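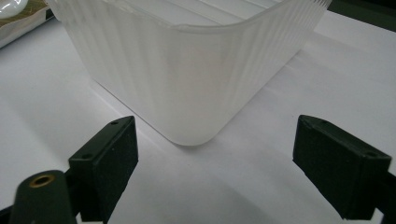 What happens to a personal guarantee when the loan it backs is refinanced? It depends on the wording. Many guarantees cover "any renewal or extension" of the debt and carry over, but a refinance with a new lender normally pays off the old note and ends the guarantee with it, and the new lender asks for a fresh one.

4.2 Guarantees that outlive the note

The harder cases are refinances with the same lender. We pulled 622 small business loan files from the Trumstead archive and kept the ones where the note had been replaced at least once while the borrower was still making payments. That left 288. Files with no signed guarantee in them were dropped before this count, see Section 3.

Coding was done by two readers. Each reader marked whether the guarantee named the note by date and amount ("specific") or covered all present and future debts ("continuing"). Where the readers disagreed Wenceslao Aguirre read the file again and his call was final. Most disagreements came from one form, the older Varkine template, which names the note in its first paragraph and then takes in "all other obligations of the Borrower" near the end, under a heading about notices. We coded it continuing. A reader who stopped at page one would code it specific, and we suspect a good many guarantors did stop at page one.

Figure 1. Order of documents in a same-lender refinance: original note, guarantee, replacement note, consent of guarantor (if any).

Three things to note about the order in Figure 1. First, the consent is often missing. Lenders using continuing guarantees seem to treat it as optional, and under most of the wording we read it is. Second, when the consent is there it is sometimes dated after the replacement note, occasionally by months. One consent in the Plostine files is dated in June for a note signed the winter before. Whether a late consent binds the guarantor is a question for the courts and we dont try to answer it. Third, the amount. A guarantee with a dollar cap keeps its cap through a refinance unless somebody changes it, but the replacement note may fold in unpaid interest and fees, so the cap and the debt drift apart.

Specific guarantees are messier than we expected. On plain reading they should end when the named note is marked paid. But several replacement notes say they are given "in substitution for and not in payment of" the old one. Same debt, new paper. The phrase shows up in nearly all of the Bautista forms and hardly anywhere else - probably one drafter, though we could not confirm that. Coded separately as "substitution" in the tables.

What we could not see: side letters, emails, anything said at the closing table. A guarantor may have been told she was off the hook. If so it is not in the file. Releases are a related problem. A signed release settles the matter but files get thinned when they are moved, and a missing release is not the same as a release never given. We treated missing as missing and did not guess.

One more limit. All of the loans are from a single archive and the borrowers skew toward retail and food service. Equipment lenders use different forms, usually with a separate guarantee for each schedule, and teh results should not be carried over to them without checking.

Section 4.3 takes up guarantees signed by spouses, where the consent question comes back in a different form.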